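Workshop notebook, Sowah synth bench
April 30, 2020

Back on the Kerneo string machine, the one that wheezes. I'd promised myself I would only do the power supply today and of course I ended up in the chorus board (again!). The hum is down a lot with the new capacitors in, but the wobble on held chords is still there, and it's worst on the low octave with the ensemble switch on. 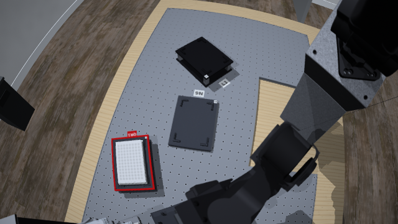
Notes by the Sowah bench | 2 comments | 14 shares

So, the wobble. I put a plain tone through the chorus and swept it slowly by hand. Everything up to 3,000 Hz comes through sweet and even, and then it goes grainy, like somebody is crinkling a candy wrapper behind the speaker. I swapped the two delay chips with each other and the grain moved from the left side to the right. Bad chip, then! I've ordered a pair from Skirkska, who say May, and I'll believe it when the envelope is in my hand.

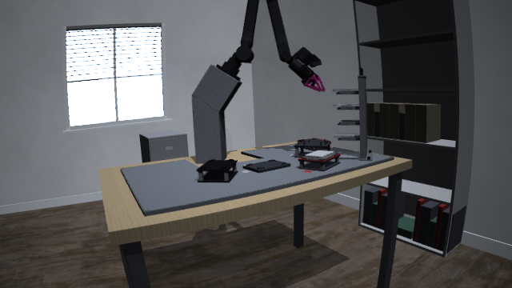

A comment came in on the last entry, saying the clock trimmer on these drifts when the case is closed up, so set it with the lid on and poke the screwdriver through the vent slot. I love this. I'd been setting mine with the lid off every time and then wondering why the vibrato sounded seasick by the second song.

Tried it, and yes, the pitch sits much better. I marked the old trimmer position in pencil first, in case I want it back.
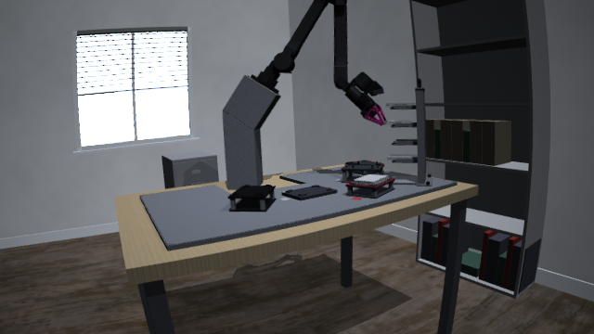

Keys and contacts

Two dead notes, the F and the B flat in the middle. Cleaned the contact wires with a strip of plain paper and a drop of alcohol. The F came right back. The B flat only speaks if you lean on it, which is no use to anybody playing a ballad, so that bushing needs to come out. I'll steal one from the Breltton parts keyboard, top octave, where it won't be missed. 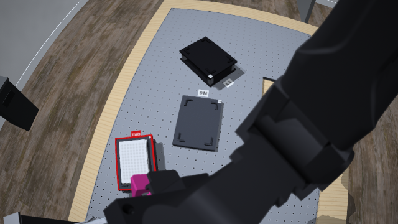 Robot arm over the pegboard table (render)

Left to do: bushing, chip, then tune the whole thing top to bottom and play it for an evening with the tremolo off. Don't touch the brass preset. It's wrong but it's a lovely wrong.

Recent entries
Kerneo power supply, second try
Why the Breltton organ clicks
Cheap patch cables, sorted by ear
2 comments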